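Bimanual tabletop set: how many demos per object before you move on?

jpetersen
Posted June 2025

We are recording teleop demos on a two-arm cell for a pick-and-place policy. Current count is 1524 episodes, target is 3000. Props are ordinary groceries plus a tray and a small two-drawer cabinet. Start poses are random within a taped zone, and the tape comes off before recording.

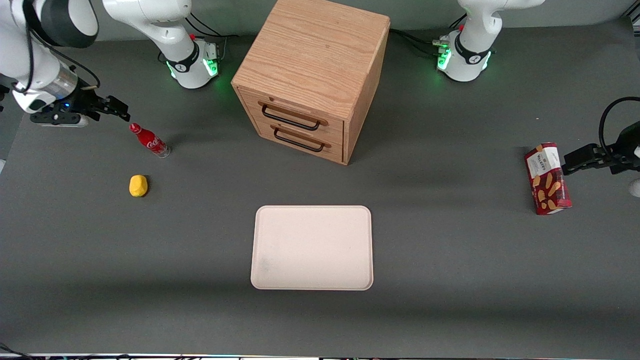
Episodes run up to 40 seconds. My question is whether to keep adding repeats per object or stop at 20 and swap the props. Validation loss is flat either way, so it tells me little.

blagoje_g
Swap. Past 20 you are mostly sampling the operator's habits. We saw this on the Meldale set: more repeats, same failures on anything new.

hsueh_fan
Disagree. Bottles lying on their side need more than boxes standing up. The yaw range is wider and the grasp point moves. A flat quota per object is the wrong unit. Set it by pose spread.

blagoje_g
Fine for bottles. It doesn't justify it for a shortbread box.

jpetersen
Pose spread is logged, so I can bin by yaw. Do you keep episodes with a failed first grasp?

hsueh_fan
Keep them if the operator recovers, and tag them. Drop the rest.

finnw
Check which arm does what before you add anything. In our first batch the right arm never touched the drawers and the policy learned exactly that.

jpetersen
Checked. The split is bad on the drawers. Rebalancing that first, then new props.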